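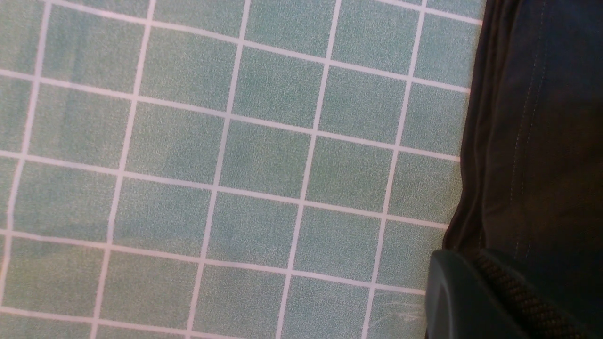
Gallery is finally up, sorry for the wait, it was meant to be done in November and then the boiler went. These are from the winter mending and folding afternoons in the back room at Trerident, where we sort, patch and fold the dark stuff first and everything else if there's time. We work straight on the green squares now. Pale sea-green, speckly, thin white lines between, and anything nearly black shows up against it a treat, right down to a line of pale stitching. Lint too, unfortunately. A few scuffs on it already but it wipes down fine.

Only the one picture for now, rest are still on the old laptop. I've put the captions in anyway so I don't lose them, will match them up when the others are loaded.

## Captions, in the order we did things

**Dark fabric on the green.** Folded rim on the left, looks browner than the rest. Pale thin stitching running down the middle. Soft stuff, wrinkles as soon as you look at it.

**The sorting.** Darks, lights, "ask somebody". The third pile is always the biggest. Please put a note on things if they need a zip, we can't guess.

**Holzer bags.** The big blue ones from the Holzer shop, hold far more than they should. Over 200 items came in this season, most of it in these. Handles going on a couple, don't carry them by one side.

**Thread tin.** Black, navy, the other navy. Cannot tell them apart after three o'clock when the light goes. Buy a proper lamp is on the list, has been on the list since last year.

**Unpicking.** Slow. Somebody had put a hem up with what looked like fishing line. Took most of an afternoon and two cups of tea, came out in the end.

**Pressing.** Iron on 3, damp cloth over the top, for anything dark. Goes shiny otherwise and there's no getting it back. Not on the green squares!! Use the board.

**Pins.** Box of 1000, bought new, already looks half empty. Check the floor before you go home, and check your sleeves.

**Folding, flat things.** Smooth from the middle outwards, sides in, then up from the bottom. Line the edge up with one of the white lines and it comes out straight first time. Best thing about working on squares, wish we'd done it years ago.

**Folding, awkward things.** Anything with a hood. Do what you can, put it at the bottom of the pile.

**The Rilance shelf.** Finished things, waiting to be picked up. Named after the make of the shelf, which has fallen off the wall twice and is now on the floor, where it's much happier. Top row is small stuff, bottom is coats.

**Clilto labels.** Iron-on, white, write on them *before* you iron. We had 6 go on blank. Laundry pen only, biro washes out and then we're back to square one.

**Button jar.** Didn't get a good one of this, lid was stuck and then it wasn't. Found most of them. Brown four-hole ones are running low if you've any spare at home, coat size or a bit under.

**Tea.** Well away from the table. Biscuits the same.

## Bits and pieces

If your not sure whether something's finished, look for a safety pin at the neck or waistband. Pin means still to do. No pin, fold it and shelve it.

Still here and unclaimed: a grey scarf, a child's glove (left), a very nice belt. They go to the charity shop once the weather warms up.

Next lot of pictures when the laptop's behaving. If you took any yourself please send them over, full size if possible, the tiny ones come out blurry on the page.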